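Gallum Two-Arm Teaching Project
Progress report to Adport
Prepared by Lanying Zheng
Jul 5, 2020

Where we stand

The plan calls for 3,000 usable demonstrations by the end of December. We have 2,738. A further 358 were recorded and thrown out, mostly for dropped items or a gap in the joint data. The rejects are stored separately in case the Tomić group wants them for its work on failures.

All demonstrations are given by remote control. The operator moves a pair of small leader arms and the two arms in the cell copy the motion. We tried guiding the arms by hand in the first weeks and gave it up for two-arm tasks, as one person can't steer both and keep the grippers on target.

Current task: bags and produce

Work has moved from rigid blocks to soft and irregular items. The current set uses a thin plastic bag, a bunch of grapes and a shallow tray with other pieces on it, including a red artificial fruit. The left arm works at the bag while the right arm works between the bag and the tray. The operator chooses the grip and the order of moves, and both are logged with the joint positions.
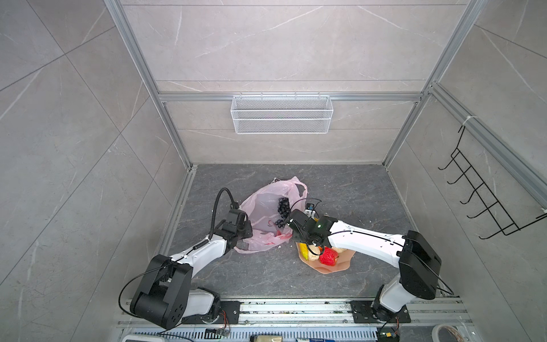
Problems

Thin plastic is the hardest material so far. Operators have no sense of touch through the leader arms, so they close the grippers too far or miss the edge of the bag. New operators need 2 full days of practice before we keep their recordings.

Cable routing on the arms also needs work. A loop that sits too high can block the operator's view on a long reach. Grornonport has quoted for shorter cable sets and we'd like to order them from the existing parts budget.

Next period

We will finish the bag task, check the logs for timing errors and start training on the full set. Tests of the trained arms will use the same cell and the same items first, then bags of other sizes. We are not asking for any change to the schedule or the total budget. Please confirm the cable order in writing so it can go out with the next parts request.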